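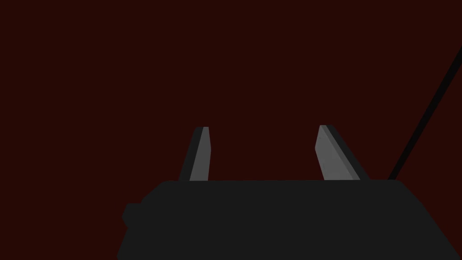

What we saw at the Cestlow robot open day

Have you ever wondered how a robot learns to pick up a cup? On May 4, 2021, a class from Mthembu Primary School visited the Cestlow workshop to find out. The people who work there opened their doors and showed the class what they do. This page explains what the children saw and what the words mean.

Who works there?

Sunee Yimyam writes the instructions that tell the robot how to move. A set of instructions for a computer is called a program. Ruan Ndlovu checks whether the program does what it should, and he keeps a notebook of everything that goes wrong. He told the class that he fills nearly four notebooks a year.

The robot they are working on is called Kira. On the day of the visit, Kira was doing its work inside a computer.

How can a robot be inside a computer?

The workshop uses a program called Hullex. It makes a pretend world on the screen, a bit like the world in a video game. This is called a simulation. The pretend world has rules. If you let go of something, it falls. If you push a bottle, it may roll.

A simulation is a good place to practise. When a pretend glass is dropped, no one has to sweep up. Sunee can put everything back where it was by pressing a key, and the robot can try again straight away. It can practise at night, when everyone has gone home.

What is a gripper?

Your hand has four fingers and a thumb. Kira has a gripper at the end of each arm, and each gripper has two fingers. The fingers are flat and stiff. They do not bend in the middle like yours do. They open and they close.

Try this at home. Hold out your pointer finger and your thumb, and keep them straight. Now pick up a pencil, then a sock, then a plastic cup. Some things are easy to hold this way and some are hard. A round cup can slip if you pinch it too high or too low.

A robot has to get ready before it pinches. The gripper must be open wide enough for the thing to fit between the fingers. It must be in the right place and turned the right way. Only then should it close.

The kitchen job

The class watched Kira in a pretend kitchen. Kitchens are tricky for robots. The things in them are all different shapes, and people never leave them in quite the same spot.

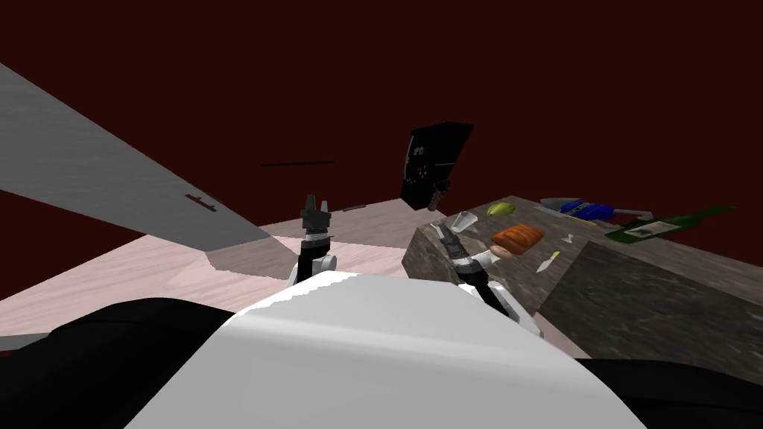 Kira in the simulated kitchen, with one gripper close to the small clear glass on the stone counter.

The glass is near the front corner of the counter. Further over there is a lime, a piece of salmon, a knife and a wine bottle lying on its side. The robot has to reach for one thing without bumping the others. People do this without thinking much about it, but a robot needs a program for it.

Clear glass is hard for many robots that use cameras. Light goes through it, so the camera may pick up the colour of whatever is behind. In a simulation, the computer already knows where the glass is. Sunee can choose to give Kira that answer or make it work the answer out from the picture.

What did the class ask?

One child asked if Kira gets tired. Ruan said no, but the computer gets warm and its fan gets loud.

Another child asked why Kira has two arms. Sunee said that some jobs need one arm to hold and one to do the work, like taking the lid off a jar.

Someone asked if a robot that can do a job in the simulation can do it in a real kitchen too. Ruan said not always. A real counter might be sticky, or the light might be different. The program has to be tested again on a real robot, slowly, with a person beside the stop button.

Words to know

Program: a set of instructions for a computer or a robot.

Simulation: a pretend world made by a computer, used for practice or testing.

Gripper: the part of a robot that holds things.

Something to try

Put three things from your kitchen on a table. Ask a grown-up to be the robot and close their eyes. Tell them how to pick up one thing, using only words such as "left", "forward", "down", "open" and "close". Choose things that will not break. Then swap places and let them give you the instructions.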